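## 4 屋子里的台面、椅子和架子

前一节讲了怎么编码，这一节我想放松一点，带着读者在屋子里走一走。Grodance 这个项目做到后半段，我手里攒了147条观察记录，全部来自 Sadbridge 的几处多用途大屋。所谓“多用途”，就是同一块地面上有人干活、有人坐着等、有人存东西，谁也没把墙砌死。我一开始关心的是分区（申请书里写得很漂亮，“弹性空间的边界生成机制”），结果记着记着，本子上写得最多的却是桌子、椅子，还有各种能放下一只杯子的平面。那就写这些吧！

### 4.1 什么算一个“台面”

先说定义，免得后面吵架。我把凡是离地有一定高度、能让人放下东西再拿起来的水平面都叫台面。正经桌子当然算，小圆几算，推车顶上搁块板也算。凳子比较麻烦：有人坐的时候它是座位，没人坐、上面放了东西的时候我就把它记成台面，同一张凳子一个下午可以换好几次身份。椅子同理，后面4.3节会专门讲椅面上的布和衣服。

地面不算。这一条我自己也犹豫过很久，因为线缆、插座、纸箱都爱待在地上，可如果把地面放进来，整张表就没法看了。窗台也不算，Sadbridge 的几间屋子里窗台要么太窄，要么前面堵着架子，放进来只会添乱。

每次观察我走一圈，限时30分钟，顺着墙走，再从中间穿过去。记录的单位是“台面及其近旁”，近旁的意思是边缘向外80厘米以内。这个数字没什么高深的来历，我伸直胳膊稍微往前探一探，大致就够到那儿。有审稿人建议改用一米，我试着重新编过一小部分，变化不大，倒是相邻台面的“近旁”开始互相重叠，编码的时候很头疼，于是又改回来了。

### 4.2 推车上的板：临时的，却在正中

我们最早的设想是，主要的活儿都发生在最像样的那张桌子上。桌子大、稳、靠墙，旁边还有地方放椅子，怎么想都该是它。可在几间屋子里转下来，我越来越注意到那些个头不大的、架在轮子或细腿上的台面。它们常常摆在空地上，四面都能站人，来的人往前一凑，低头就能做事。

图1是我很喜欢的一处。一辆小小的金属架推车，上面是一块长方形的白板，人就站在它跟前俯身操作。这块板子上东西极少，近中央有一只透明的圆盘，颜色淡得很，扫一眼容易漏掉（我第一遍编码就漏了，第二遍才补上）。成捆的白色线缆盘在车架的左侧，没有占用板面。车的右边，灰色地面上贴着一道红色胶带，再往右又有一张白色的小圆几，上面放着一件红色的东西，旁边站着个穿红上衣、蓝短裤的孩子。
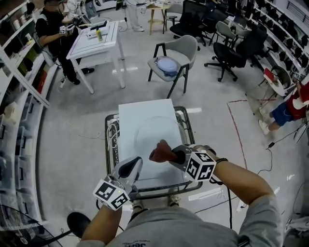 **图1** 金属架小推车与白色板面，右侧可见地面红色胶带及白色小圆几。

我想请读者留意的是线缆的位置。在我的记录里，线缆有三种归宿：盘在架子上，垂在台边，或者干脆躺在地上。图1里这几种差不多都有，右边那根黑色电源线就在地面上弯弯曲曲地走。对一个小台面来说，线缆一旦上了台，剩下的地方就很可怜了，所以架子侧面那点空间特别值钱。Echevarría 的推车（我们在另一间屋子里量过几辆）在侧边留了横杆，用的人几乎都拿它来挂线，说明书里倒是一个字也没提。我不知道图1这辆是什么牌子，也不打算猜。

再说那道红胶带。胶带在平面图上是最让人兴奋的东西，因为它看起来就是边界，画图的人一看见它就想涂颜色。我也涂过，涂完又擦了。单凭一道胶带，没法判断它管的是人、是家具，还是某一天某件事的起点。所以在附录的平面图里，胶带只按位置画出，不标含义。这么处理有点扫兴，可我宁愿扫兴一点。

白色小圆几也值得多说两句。它那么小，又那么靠边，放在家具目录里大概属于“边几”，配沙发用的那种。可是在没有沙发的屋子里，它就成了一个谁都可以用的落脚点。孩子站在旁边时，它的高度看着正合适，大人要用就得弯一弯腰。我们的编码表原来没有“适合谁的身高”这一栏，看到图1之后我加上了，于是又把147条记录从头翻了一遍，翻得眼睛发酸。

那张白色的桌子呢？它也在，就在图1的左上方，旁边坐着一个穿黑上衣的人。桌面上有一只黄色的瓶子和一台白色的设备。按我们最初的设想，这才是“主桌”。从位置上看，它确实更稳当，离左墙那排白色架子也近，拿东西方便。只不过它和推车之间隔着一段地面，两个台面各有各的人，谁是主谁是次，一张图说不清。我后来在正文里就不再用“主桌”这个词了，统一叫“靠墙台面”，对应的叫“游离台面”，听着别扭一些，至少不预设答案。

### 4.3 椅子会聚堆

椅子这一段我写得最高兴。没有哪种家具比椅子更爱跑！桌子一个月可能都不动，椅子呢，中午出去吃个饭回来就换了邻居。

图1的中部有一把黑色金属腿的灰椅子，座面上放着一块浅蓝色的布。再往后是几把办公椅，凑成一小堆，有黑色网面的，有灰的，也有带轮子的。它们之间的关系很随意，没有对着哪张桌子排开。我给这种状态起了个名字，叫“聚堆”：几把椅子彼此的距离比它们到任何台面的距离都近。这个名字土是土了点，合作的单位 Ilent 倒是一听就懂，他们在自己的场地说明里早就有“请把散椅归堆”这么一句。

聚堆的椅子在做什么？我的看法是，它们处在一种待命的状态，随时可以被拉走。带轮子的走得最远，四条腿的就近用，这在几间屋子的记录里都挺一致。至于椅面上放了东西的，比如那块浅蓝色的布，就多了一层麻烦：想坐的人得先把东西挪开。挪开要找地方放，于是又回到了台面的问题。我在编码时把这种椅子单列成“占座面”，放布、放外套、放背包都算，颜色和质地不分。

有一点要老实交代。我没有办法从某个瞬间看出一块布是谁的，放了多久，是擦东西用的还是铺着坐的。早期有几条记录里，我手快写了“擦布”，后来统统改成了“布”。看着是小事，可“擦布”会让人想到清洁，“布”就只是布，分类时会落到完全不同的格子里去。同样的道理，图1近顶部那张小木凳，旁边站着人，我只记了材质和大小，没有写它供谁坐。

还有一种做法我试过又放弃了，就是给每把椅子画一条“回家线”，连到它最近的桌子。画出来密密麻麻，漂亮极了，挂在墙上能唬住不少人，可是线的另一头究竟算不算“家”，我说不上来。带轮子的椅子尤其不讲理，离它最近的桌子往往只是它滚到那儿时恰好停下的地方。这张图最后没有收进论文。

### 4.4 往上看：架子、灯和立着的板

做家具调查的人容易一直低着头，我就是典型。走到后面几间屋子，我才养成了抬头的习惯，而且发现换一个低一些的视点，屋子的样子会很不一样。从低处望上去，台面变成了一条边，椅子缩到远处，反倒是架子、灯具和屋顶把整个空间撑了起来。

同一间屋子里就有一处很典型（图2）。头顶是白色的波纹金属板，一根长梁斜着过去，日光灯管前后错开。左边是一座高高的白色架子，侧面带斜撑，每层放的东西都不一样：白色的收纳盒，一排小小的白色圆筒容器，上面几层是些深色的物件，最底下一层有一只红盒子。架子附近又是白桌子和黄瓶子，有人穿着黑衣服站在桌边，手上正忙着。再往里有一扇很大的深色窗户。

架子的用法我在各处看到的都差不多，贵的轻的往上走，重的、常拿的往下走，中间夹着一批“不知道放哪儿所以先放这儿”的东西。图2里的架子是不是也照这个规矩，我不敢说，从外面看不出盒子里有什么。能说的是，它放的东西种类不一，小容器排成一行，另有白盒子和红盒子，属于我们编码里的“混放有序”。这一类在靠墙架子里最常见，约147条里的一小半都沾点边，具体的分布放在附录的表里。

立着的白板是另一个有意思的家伙。图2的中间距离上竖着一块高高的白色板子，后面是两把灰色办公椅，挨着一把深色网背椅，更远处还有一长排架子，上面一行行摆着黑色的物品。板子立起来就不能放东西了，照4.1节的定义它不算台面，可它会挡视线，也会让后面的椅子显得像在另一个小区域里。我曾经想把它编成“隔断”，后来还是归到了“立面”，理由很简单：隔断要看人怎么绕着走，而我在这一处没有记到走动的路线。

灯的事我只提一句。灯具挂在屋顶上，家具在下面挪来挪去，两边各过各的日子。推车推到哪儿，哪儿就得凑合着用头上的那片光。如果以后有人要接着做，我建议把灯位也画进平面图，我们这次没画，现在想补已经来不及了。

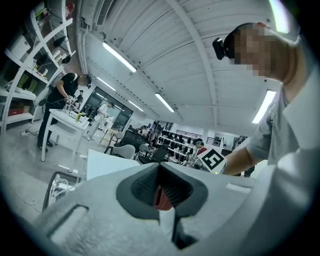
### 4.5 编码里几处没解决的毛病

第一，同一件家具在不同位置被看到时，我不一定能认出是同一件。白桌子和黄瓶子在一起，比较好认；几把灰椅子、黑椅子就难了，颜色相近，形状也差不多，换个角度就分不清哪把是哪把。我的处理是宁可分开记，所以椅子的条目大概有些虚高，读表的时候请心里打个折。

第二，远处那排架子上的黑色物品，两次编码给出的类别不一样。一次写得具体，另一次写的又是别的东西，对不上。我最后留了“黑色物品，成行陈列”，类别栏空着。空着难看，可是硬填一个更难看。

第三，人的问题。我们这项研究讲的是物，记录里却到处都是人：俯身的、坐着的、站在远处的，还有孩子。编码表只给人留了一栏，写姿势和大致位置，不写身份。一个俯身在推车前的人和一个站在小圆几旁的孩子，在表里占一样大的格子，我觉得这样挺公平，只是丢掉的信息也确实不少。尤其是台面高度那一栏，要是没有人站在旁边当参照，我根本想不到要加。

第四，推车。它有轮子没有？图1那一辆，我在记录里写的是“推车”，轮子的细节没有单独编码，其他几辆也一样。下一轮表格里要添上这一栏，顺便把板面和车架分成两条来记，因为板子是可以换的，换了板子还算不算同一个台面，我和合作者到现在都没谈拢，暂时按同一个算。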